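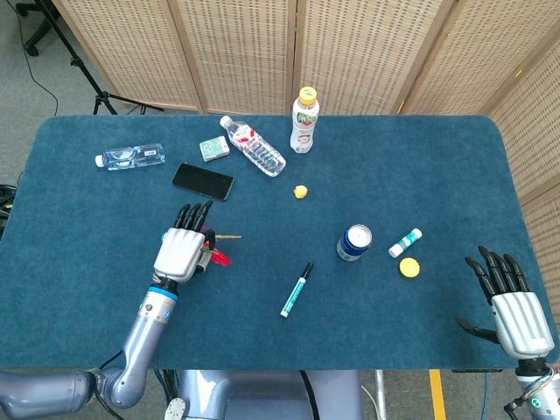

**When does the new evening program at the Herkwood Adult Learning Center begin?**

Classes start in February, and registration is open now at the front desk and by mail.

# Herkwood Adult Learning Center to Offer Evening Courses in Bookkeeping, English and Home Repair

HERKWOOD - The Herkwood Adult Learning Center will open an evening program for working adults in February, with places for 156 students in its first term. The program brings together courses in basic bookkeeping, English for the workplace, home repair, and preparation for the high school equivalency exam. All classes will be held at the Center's main building on Galindo Street.

The evening program follows a year of planning by the Center's teaching staff and its board. Until now, most courses have been held between 9 a.m. and 3 p.m., hours that suit retired residents and parents of school-age children but leave out many people with full-time jobs. The new classes will run from 6:15 p.m. to 8:45 p.m., with a short break at the midpoint.

"We have had the same conversation at the front desk for years," said Lucian Zamfir, director of the Center. "A person comes in, finds the course they want, and then sees the time it meets. We are very pleased to be able to give those residents a different answer this winter."

## Courses and Fees

Each course lasts 6 weeks and meets twice a week. The fee is $130 per course, including printed materials. Students in the home repair course will have use of the Center's hand tools during class and do not need to bring their own. They are asked to wear closed shoes.

Bookkeeping will be offered at two levels. The first is intended for people who have never kept a set of accounts and covers invoices, receipts, payroll basics and the monthly close. The second is open to those who have finished the first level or who can show similar experience. Owners of small businesses may enroll in either level and are welcome to work with their own records during the practice sessions.

English for the workplace is meant for adults who already speak some English and wish to become more at ease with phone calls, written reports and job interviews. A short placement interview is required. Interviews take place in person and last 15 minutes.

The high school equivalency course covers reading, writing, mathematics, science and social studies. Students may enroll for a single subject or for the full course at the same fee. The exam itself is given by an outside testing site and carries a separate charge.

## Financial Support

A grant from the Anderent Fund will cover the full fee for students who meet its income guidelines. Applications for support are made on the registration form and do not require a separate letter. Decisions are sent within 5 working days, and a place in the chosen course is held during that time.

"The form is one page, front and back, and our staff will go through it with anyone who would like help," said Brisa Magaña, who will coordinate the evening program. "We would ask people not to rule themselves out before they have spoken with us."

The Center has also reached an agreement with Vutetti Transit, which will add a later departure on its Galindo Street line on class nights. The last bus toward the downtown station will leave the stop outside the Center at 9:05 p.m. Regular fares apply. Parking behind the building is free after 5:30 p.m. and is entered from the north side, as the south gate is locked in the evening.

## Registration

Residents may register at the Center between 9 a.m. and 5 p.m. or by mailing a completed form with payment. Forms are available at the front desk and at the Herkwood Public Library. Places are assigned in the order in which forms are received - mailed forms are counted on the day they reach the Center. Full refunds are available up to the second class meeting.

Residents who live outside Herkwood may enroll if places remain after the first round of registration. Students must be at least 18 years old. Those who need an accommodation for a disability are asked to note it on the form, so that arrangements can be made before the first class.

## About the Center

The Herkwood Adult Learning Center is a nonprofit school offering courses in job skills, languages and practical subjects to adults in Herkwood and nearby towns. It is supported by student fees, local government and private gifts.

**Press contact:** Brisa Magaña, Evening Program Coordinator, Herkwood Adult Learning Center, Galindo Street, Herkwood. Requests for interviews or classroom visits should be made at least two working days in advance.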